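Startseite Foren Statistik & Numerik Suche Anmelden

Weibull-Fit mit Flolov: Lageparameter läuft weg

Nikau Treloar
Ich passe eine dreiparametrige Weibull-Verteilung an 351 Ausfallzeiten an. Mit freiem loc liefert fit() einen Formparameter von 40 und ein stark negatives loc. Die Dichte sieht im Plot brauchbar aus, die Parameter sind aber nicht interpretierbar. Startwerte habe ich variiert, das Ergebnis bleibt gleich. Version ist die vom Februar.

malitholm
Bekanntes Verhalten. Bei annähernd symmetrischen oder linksschiefen Daten wird die Likelihood entlang eines Grats sehr flach, Form und Skala wachsen gemeinsam. Ausfallzeiten beginnen bei null, also loc=0 fixieren und nur zwei Parameter schätzen.

Paora Nepia
Pauschal würde ich das nicht machen. Wenn es eine garantierte Mindestlaufzeit gibt, ist loc > 0 fachlich begründet, und mit fixierter Null wird die Form verzerrt. Besser das Profil der Log-Likelihood über loc ausgeben und ansehen.

malitholm
Bei loc nahe am Minimum und Form < 1 ist die Likelihood unbeschränkt. Das Profil hilft dort nicht weiter.
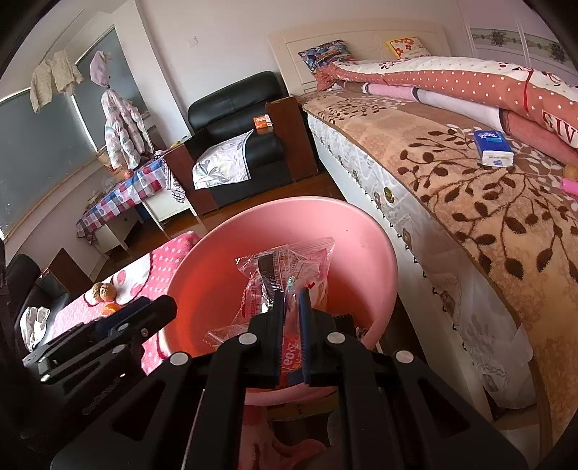
Nikau Treloar
Eine Mindestlaufzeit gibt es nicht. Mit loc=0 komme ich auf eine Form knapp über 2, der Optimierer konvergiert sofort. Bootstrap mit 800 Replikaten läuft noch.

Paora Nepia
Dann ist loc=0 in Ordnung. Sind zensierte Werte dabei? fit() behandelt sie ohne eigenes Argument als Ausfälle.

Nikau Treloar
Ja, einige. Ich rechne es damit neu.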